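Teaching Two Arms to Sort Bottles: Showing the Task by Remote Control
Student project report, Jondach Lab course, spring term

Summary

Our team spent one term teaching a two-armed robot to pick up plastic bottles and turn them so that every cap faces the same way. We did not write the motions in code. We drove the arms by remote control, recorded everything, and trained a model on the recordings. We collected 147 demonstrations, threw some of them out (more on that below) and learned far more about our own driving than we expected!

Why this task

It sounds tiny. Pick up a bottle, turn it, put it down. But bottles roll, the caps are clear and hard for a camera to find, and the neck is a different width from the body, so a grip that works in one place slips in another. We wanted a job that a person does without thinking and that still makes you plan which arm goes first. The idea came from a visit to the Van Damme packing hall in February, where bottles arrive on the belt pointing every way and people straighten them by hand all day long.

Setup

The arms have different hands. The left one carries a gripper with several fingers, good for wrapping around a round body. The right one has a slim two-pronged gripper that can get in between things. Using a mixed pair was our own choice, and we argued over it for a whole evening. The operator moves a pair of light hand controllers from the Plondent kit, and the arms copy the motion with a small delay. Joint angles, gripper openings and the head camera are saved together by the Vatix logger, 30 times a second.

We put down a yellow sheet on part of the green tabletop so that the model would see more than one kind of surface. It is shiny and it crinkles, and the reflections change whenever it gets moved, so it made the camera's job harder in a useful way.
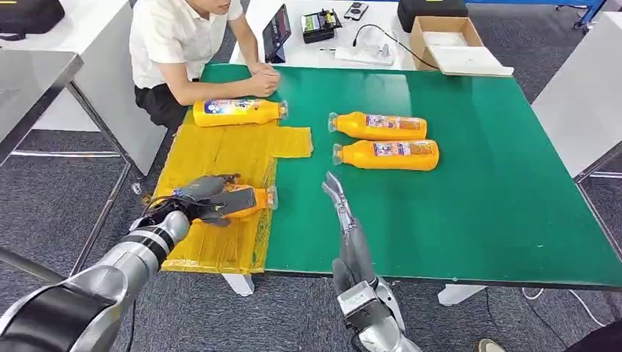
Why did we use remote control when we could have just pushed the arms through the motion by hand?

Hand guiding puts the teacher's own arms and body in front of the camera, and then the model learns from views that it will never get when it runs alone. It also takes two people to guide two arms well, and they have to agree on the timing. With the controllers, one person can run both sides and keep the view clear.

We did try hand guiding in the first week, and for single moves it was great. You can feel the weight of the arm and you get a very smooth path. For anything where one gripper holds while the other one works, we kept bumping elbows.

Collecting the demonstrations

Each demonstration started with the bottles laid out in a new pattern. Some were side by side, some apart, some on the sheet and some on the bare green top. One of us drove and another kept notes. After every run we swapped a bottle or two around and went again. A good run was short – a bad one could drag on while the driver hunted for the right wrist angle.

Our early recordings had lots of pauses in them. The driver would stop above a bottle, think, and then go. The first model copied that perfectly and hung in the air over the table like it was waiting for permission. We trimmed the long pauses, and we also made a rule to plan the whole move before touching the controllers. The second change helped more.

We removed runs where a bottle was dropped and never recovered. Runs where the driver dropped one and picked it up again stayed in, as we wanted the model to see a recovery.

Results

We tested on layouts that were not in the training set. The final model finished 67 percent of them with every cap facing the right way. Most failures came from the slim gripper closing a little too near the cap end and pushing the bottle into a roll. Passing a bottle from one hand to the other failed in 2 of the test runs, both times with the bottle starting at the back of the table.

What we would change

More drivers, for a start. Nearly all the data came from the same pair of hands, and you can tell, because the robot likes to come in from the left even when the right is closer. We would also add a simple force signal to the controllers. Driving without any feel for the grip is tiring, and you end up squeezing harder than you need to.

The next group gets our recordings, the layout sheets and the trimming script. The notes on wrist angles are in the same folder, under the operator log.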